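Small Hands, Tight Corners
Building a floor-level picking arm in a shared workshop
19 Oct 2020

The Trevside workshop has one long bench, a drill press with a bent table, and a mobile arm that has occupied the far end of the bench since February. The arm is called Dhanial. Its job is to pick small objects off household floors and drop them in a tray, and most of the engineering has gone into the last few inches of reach.

The first version used a commercial suction cup. It held flat parts well and lost anything with a hole or a rough face. The second replaced the cup with two black fingers, driven by a single servo through a pair of meshed gears. The fingers taper toward the tip, so the contact area is small and the alignment has to be good. Backlash in the gears was the main source of error. A light spring across the finger roots preloads the teeth and removed most of it.

Position feedback comes from a camera at the wrist. An overhead camera was tried and dropped, as the arm covers its own target during the final approach. The wrist view has the opposite problem: the fingers are always in it, and the software has to mask them before looking for anything else.

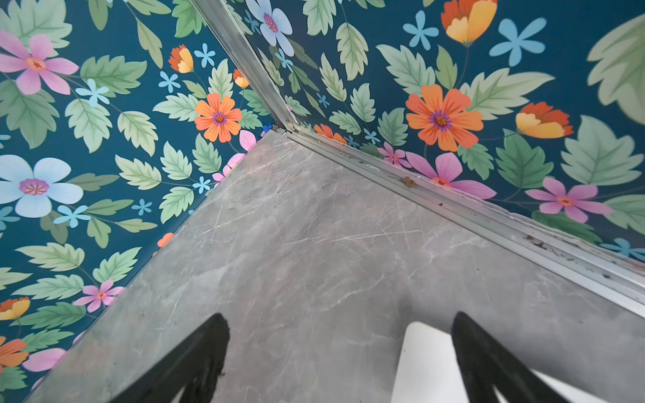

Corner approach, wrist camera. The blue object sits where the walls and floor meet.

Corners are the hard case. The two walls limit the angles from which the fingers can close, and a trim strip standing along the wall base takes away more clearance. Patterned surfaces add a second difficulty. Floral wallpaper produces small, saturated patches of color that a simple threshold will accept as objects, and veined flooring breaks up the edges that the segmentation step depends on.

The current software, Trostum, deals with this by fitting the floor plane first and discarding any candidate that lies well above it. A candidate that survives must then hold its position across three consecutive views taken from slightly different wrist poses. The check slows each pick and has cut false grasps sharply.

Tuning was done on a log of 653 attempts, sorted by hand into open floor, wall edge and corner. Corner attempts fail most often at closure, when one fingertip touches the wall early and pushes the wrist off line. A compliant mount, sketched at Nillthorpe and now being printed at Trevside, should let the wrist yield sideways by 3 mm before the servo stalls.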